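Plilow Cleaning Cloth, Square, by Hosix
Item 871
Pack of 60
Price per pack: 27.00
In stock: 2,466 packs
Page updated 15th February

Every office has a sponge by the sink that came with the building. The Plilow is meant to replace it, and also the paper towels people use so they don't have to touch it.

It's a small square cloth for desks, tables and whatever has been dripping down the side of the trash can. Use it damp for coffee rings. Use it dry for dust, crumbs and the gray fluff that collects wherever two cables cross. It will not clean a keyboard, though every year a few customers write in to say they tried.

We sell it mostly to shared workspaces. The people at Workinix took their first packs in July for one big open-plan floor and have been reordering ever since, partly because the cloths wear out and partly because they walk off.

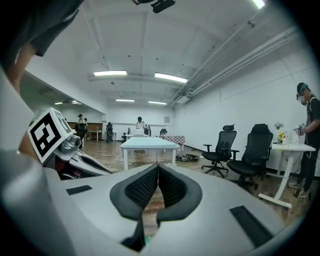

Large rooms are hard on cleaning supplies. Whoever spills is always at the far end from the cupboard, and will have a meeting to get to. Put a short stack at each end of the room and you remove one of the two excuses.

Care
Machine wash warm, with no fabric softener. Line dry or tumble on low. Softener leaves a film, and after that the cloth just moves the coffee to a new spot.

Floors
Fine for spot spills on wood-look planks and vinyl. Wring it out well first, then go with the grain or you'll see every stroke when the lights are on. For a whole floor, please buy a mop. Our sister brand Bajpai makes a decent one, and it comes with a handle, which your knees will like.

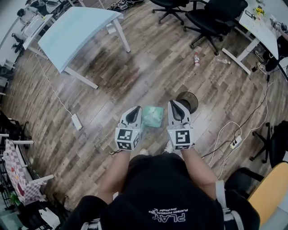
Plilow buyer, verified order: Good on desks, and it got dried soup off our break table with one pass. My only gripe is that people here drop it on the floor and then put it back on the pile. Could you do a second color for floors only?

Hosix replies: A floor color is planned. We can't promise anyone will respect it.

Shipping
Packs ship flat in a plain carton. Unopened packs can be returned. Opened ones are yours, along with whatever you wiped up.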